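Zorik 5 improves tracking on shiny surfaces

Evthorpe, January 2024

The software team at Tanstead has released version 5 of Zorik, its tool for following hand and gripper movements in recorded video.
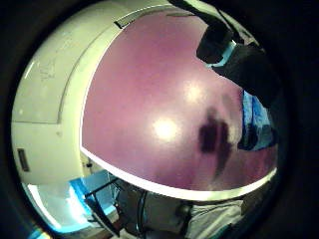 The new version has a changed perception module, written by Ji-hoon Koo and Gráinne Buckley. Older versions often took a reflection for a fixed point in the room. On a curved, glossy pink surface like this one, the two bright spots of light are now masked before the position is calculated.

The team tested the module on 276 recordings of cloth handling. 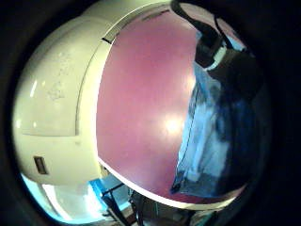

Blue and white fabric at the side of a pink lid, in the gripper view.

Views from a fixed camera are also supported. In these, Zorik reads the patterned cubes worn on both hands and compares their path with the gripper video. "It was the slow part before," said Ms Buckley.
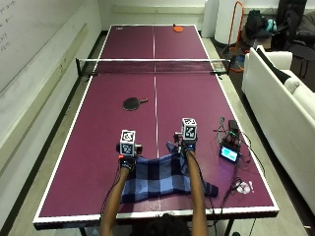 Availability

Zorik 5 can be downloaded by present users. Questions about the planning tools should go to Ho-yin Tu.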